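Undasside Room Guide
Section 8: Ceiling lights and pendant lamps

Read this section before you change anything overhead in the large room. It replaces the loose sheets Tibor Bakos used to hand out, some of which disagreed with each other.

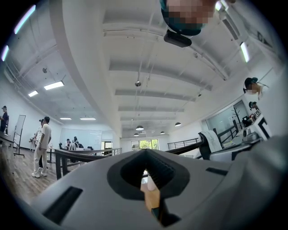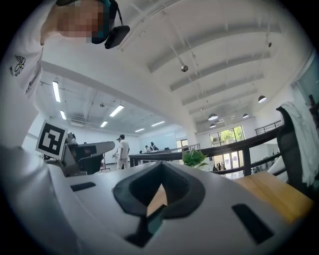 Most lighting guides tell you to switch everything on and call the room "evenly lit." I have my doubts. A big open room with a white ceiling and deep beams will look bright when you walk in and still leave you squinting at a page. The maker of the pendants, Flardale, promises that its lamps "fill the room." Four dark pendants on a ceiling that size fill very little, and I would treat them as light for whatever stands under them. The beams also throw shadows of their own, so judge the light down where people work.

8.1 Before you start

1. Pick a time when daylight is weak. After 4 p.m. in April is too early, whatever the old sheet says.
2. Turn off every lighting circuit at the wall.
3. Clear the floor under the lamp you plan to adjust. Roll any easel stands out of the way and lock the wheels.
4. Bring a stepladder, a tape measure, a soft dry cloth and a sheet of ordinary printed text.

CAUTION: The wall switch does not cut power to the fittings. Turn off the breaker before touching a lamp, a cord or any conduit, and test the fitting before you trust the label. Labels in this building have been wrong before.

8.2 Setting the pendant height

1. Measure from the floor to the bottom rim of the shade. Write it down.
2. Loosen the cord grip at the ceiling cup while a second person supports the shade.
3. Move the lamp no more than 8 inches at a time.
4. Set the rim at 112 inches over walkways. Over a fixed table you may go lower, but check with Ottó Fekete first.
5. Tighten the grip and let go slowly. Wait 30 minutes, then measure again. The Urkel grips are sold as non-slip. Measure anyway.

NOTE: Do not try to line the pendants up by eye from the doorway. They hang at different distances and the beams will fool you. Use the tape.

8.3 Checking the result

1. Restore power and turn on the ceiling panels only. Walk the room with your printed sheet and mark the spots where reading is a strain.
2. Add the pendants. Visit the same spots.
3. If a spot is no better, leave the pendant alone and look at the nearest panel. A dusty cover is the usual cause.
4. Set the dimmer to 100 for the check, then lower it until someone complains.

NOTE: The Magyar dimmer has a setting called "Comfort." I have compared it with the plain middle setting and could not tell them apart.

8.4 Cleaning

Wipe the shades with the dry cloth once they have cooled. Skip the spray that came with the lamps. Keep the cloth away from any ceiling camera or sensor, and leave loose-looking wires for the electrician.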